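Replacing the kitchen microwave: notes

18 Mar 2020

The old Coritz stopped heating evenly in the fall, and after the second fuse I gave up on it. My requirements for the next one were short. It had to fit a counter slot with 5 cm free at each side, it had to have mechanical controls, and it had to have a handle I could pull with one wet hand.

The last point cut the list down fast. Most of the small models at Nindar open with a push button, and the button is the first part to fail. I had the Coritz latch apart 6 times in its last year. The spring seat wears, the door sits proud by a millimeter, and the interlock switch stops closing.

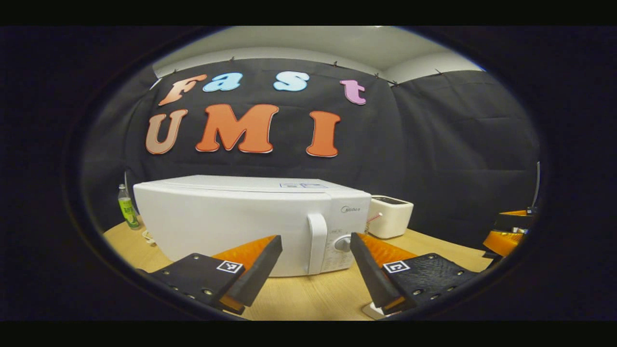
A vertical handle moves the load to the hinge side, where there is more metal to carry it. The drawback is clearance. A handle that sticks out needs space in front, so measure depth with the door closed and again with it open at 90 degrees.

On controls, I still prefer a dial to a keypad. A dial has no clock to reset after a power cut, and I reheat by feel anyway. Short times are hard to set on a mechanical timer – the usual fix is to turn well past the mark and come back to it.

For testing I use a mug of tap water and a probe thermometer. Start temperature, two minutes at full power, stir, read again. The Coritz managed a rise of 28 degrees on its last run, with a mug that had gone to 97 when it was new.

Shelf brackets are on order from Alcaraz and should be here in April. Until then the power strip stays where it is and the toaster lives on top of the fridge.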